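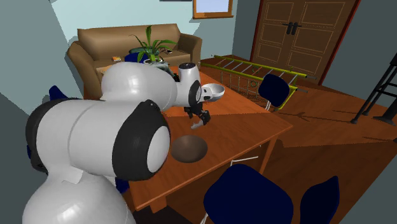
12th June

Filling trial, second round. Written up the same evening so I don't forget the details. Montserrat Moya has read the first half and corrected my arithmetic.

We are trying to decide which filling goes into the refill bags we sell for the floor cushions and the larger loungers. Until now it was always the virgin bead from Drekora. It is good bead, very even, but the price went up again and the next delivery is only promised for August. Mousavi sent us two sacks of their recycled blend to try. The shop listing says "premium bead" and I would like that this stays true, whatever we decide.

First, the weighing. I filled the test cover (the grey one with the double zip, not the old green one, which leaks at the corner) to the sewn line with Drekora bead, emptied it into the bin and weighed it. It came to 2,403 grams. Then the same cover to the same line with the Mousavi blend. It was heavier in the hand, that I could feel already before the scale. I did not write the number down before the scale switched itself off, so I must do it again. Please, whoever uses the small scale, the auto-off can be disabled by holding the left button when you start it. I only learned this today.

The blend does not pour like the other. Drekora runs down the cardboard tube almost like water. The Mousavi material stops, then comes all at once, then stops. I think it's the shape of the pieces, they are not all round, some are like small crumbs. With the tube at a steeper angle it was better but then I need a second person for the cover. Montserrat held it for me and we had it filled with very little on the floor. Alone I would not do it. A customer at home will be alone, so this counts against the blend for refills, even if it is fine for cushions we fill ourselves.

Static. Bad with both. I tried wiping the inside of the tube with a cloth with a bit of fabric softener and water, and let it dry. It helped for the Drekora bead. For the blend there was no difference that I could see. The fine dust in the blend stuck to my sleeves and to the zip teeth, and after that the zip ran rough. I brushed it out with the toothbrush from the sewing drawer. It is back in the drawer, washed.

Sit test. Same as in the first round: 1,000 sits, counted with the hand clicker, in sets with pauses, tape measure from the floor to the highest point before and after. I did not do all of the sits myself, my knees would not allow it. We took turns, and Montserrat is lighter than me, so the sets are not equal. I noted who did which set on the back of this page. For the next round we should use the sandbag so it is the same load every time, even if it is boring to lift.

Results, only in words for now because I want to measure one more time tomorrow when the covers have rested:

Drekora bead: went down a little in the first sets and then almost stopped. Feels the same as the one in the showroom, perhaps a bit softer in the middle.

Mousavi blend: held its height better than I expected. In the beginning it is firm, nearly too firm, and it makes a crunching noise when you turn. After the test it was quieter and more comfortable. I would sit in it to read. I would not sell it for a nursery because of the noise and the dust.

Mixed, half and half by volume: I was hoping this would be the best one and it is only in between. The small crumbs go to the bottom when you shake the bag. You can feel it if you put your hand under the cushion.

Inner liners. The sample from Seso arrived, the one with the child-safe zip without a puller. You need a paper clip to open it, as it should be. I opened and closed it many times and it is a good zip. The cloth is thinner than our present liner. I held it in front of the lamp and I can see the bead through it, so under a pale cover it might show. The seam allowance is narrow too. I pulled at one corner with both hands and heard a stitch go, but could not find where. Ask Seso if they can do the same zip in the heavier cloth, and what the smallest order is.

Also the labels. The label for the refill bag must say what the filling is, and if we change supplier the text has to change on the same day, on the bag and in the shop both. Last time the shop page was behind and we got two emails about it, both polite, both right. I have put the new wording in the shared folder under the name Ever, same as the cushion line, so that it is not lost between the drafts.

Small things:

The second sack from Mousavi was open at the top seam when it came. I have taped it. Took a photo before taping - it is on the workshop phone.

The vacuum filter is full of bead again. Use the stocking over the nozzle, then you can pour back what you catch.

We have 3 test covers clean and 2 to wash. Cold wash, zip closed.

My opinion at this moment, before the last measuring: stay with Drekora for the refill bags, and take the blend for the big loungers which we fill here, if Mousavi can sieve out the dust. Montserrat thinks the customers will not accept two different fillings in one shop. She may be right. But a lounger takes so much bead that the saving is real, and we can write it clearly on the page.

To do:

Weigh the blend again, same cover, same line.
Measure all heights after resting.
Write to Mousavi about the dust and the open sack.
Write to Seso about the cloth.
Find the second clicker, the first one sometimes jumps by one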